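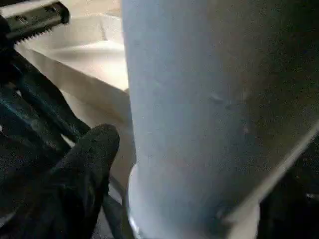
Reviewed by Shuk-fan Lai
Monday, April 29, 2019

I've been after a cheap little side table for the balcony for ages, and the Wolton came up for 39 on Edau, so in the basket it went. White plastic, a square top, four legs that push into sockets underneath. My sort of furniture!

The legs are fat round tubes, matt on the outside, and they do show every scuff.
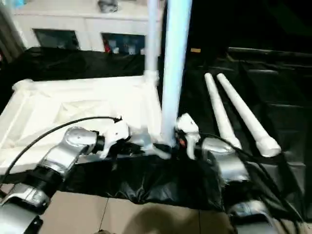 One leg held upright over the sheet

Put something down first — I'd use a plastic sheet, it saves the table and the top — and lay the tabletop face down. The underside is all ribs with a cup at each corner, so you can't really go wrong about where things go.
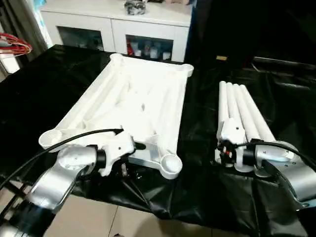
Ribbed underside, with the tubes alongside

My only grumble is the fit. Mine were stiff (Chin-lung Fu has the same table and says his were too), and I had to lean on the last one with a fair bit of a twist. Give yourself 20 minutes and keep the thing upside down until all four feel solid.

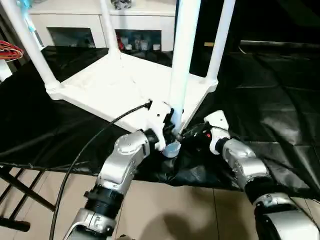
All four legs up

It's light, it wipes clean, and it holds a teapot and two plates quite happily. I wouldn't sit on it. Four stars from me, and I'm tempted by a second one for the hall.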